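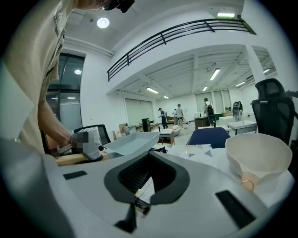

4.2 Pose estimation under partial static occlusion

The tracker recovers the six-degree-of-freedom pose of the hand-held gripper from a single wide-angle camera fixed to the tool, fused with inertial readings. A camera mounted in this way always sees part of its own tool, and features detected on the tool carry no information about motion through the room. In Figure 3 the light gray body of the gripper fills the bottom third of the view, with the dark jaw housing at its center and a black pad on either side. The pads have sharp corners and strong contrast against the gray shell, and an unmodified corner detector ranks them above most of the background. If they are kept, the estimator is pulled toward zero motion. We therefore apply a fixed mask to the body, housing and pads before detection. The space inside the jaw housing is masked as well, although objects may pass through it during a grasp.

Figure 3. View from the tool camera during a tabletop recording in the Clernville set. The gripper body occupies the lower part of the image; the balcony railing and ceiling lights lie in the region used for long-range features.

The fixed mask does not cover the operator. A bare forearm and a gloved hand may enter from either side, and they move independently of both the tool and the room. A second mask is computed per image by a small segmentation network, run at one quarter resolution and dilated by 8 pixels to absorb errors at the boundary. The same network marks other people. People standing or walking in the middle distance cover few pixels each, but their clothing and backpacks yield stable corners over short windows, and such corners pass a simple reprojection test when the walking speed is low.

4.3 Feature selection by depth band

Features that survive both masks are divided into a near band and a far band according to their triangulated depth. Near features lie mostly on the table: sheets of printed paper, trays and small containers. They give good translation estimates, but they are also the objects most likely to be moved by the operator. Far features lie on the structure of the building. In a large hall, railings, pillars and ceiling fixtures are fixed for the length of a recording and constrain rotation well. Their parallax is too small to constrain translation over short baselines.

Each band is given its own quota so that neither can crowd out the other. Without quotas, printed patterns on the table tended to take most of the feature budget, and rotation drift increased whenever a sheet was shifted. Repeated structure is a separate problem. Horizontal railing bars and vertical posts produce many similar descriptors, and matches can slip by one post between images. We reject a far-band match when its second-best candidate lies on the same image line and has a similar score - a stricter test than the usual ratio test, applied only in this band.

Objects that have moved are handled by the back end. Every near-band landmark carries a static probability, updated at each keyframe from its residual. Landmarks whose probability falls below a threshold are dropped from the map but kept in a side list, where the Gerkumia planner can later read them as candidates for manipulated objects. The estimator itself makes no further use of the list.

4.4 Evaluation

The Clernville set contains 2,318 recordings. We removed those with missing inertial data or a failed clock alignment, leaving 1,461 for evaluation. Reference poses from an external motion capture system are available for 106 of these, and all absolute errors are computed on that subset. For the remainder we report only whether tracking was lost.

Three variants were compared: the fixed mask alone, both masks, and both masks with depth-band quotas. The per-image mask accounted for most of the reduction in lost tracks. The quotas had little effect on lost tracks but lowered rotation error on recordings in which items on the table were moved. On recordings with a static table the last two variants were not distinguishable.

The remaining failures fall into two groups. In the first, the tool is held close to a plain surface and the far band is empty; the estimator then runs on inertial data until texture returns. In the second, the operator leans over the table and the dilated mask removes most of one side of the image. Features are then concentrated on the other side, and the pose covariance grows along one axis. The Pletstead interface reports this covariance to the operator as a colored bar, with the thresholds given in Section 5.1.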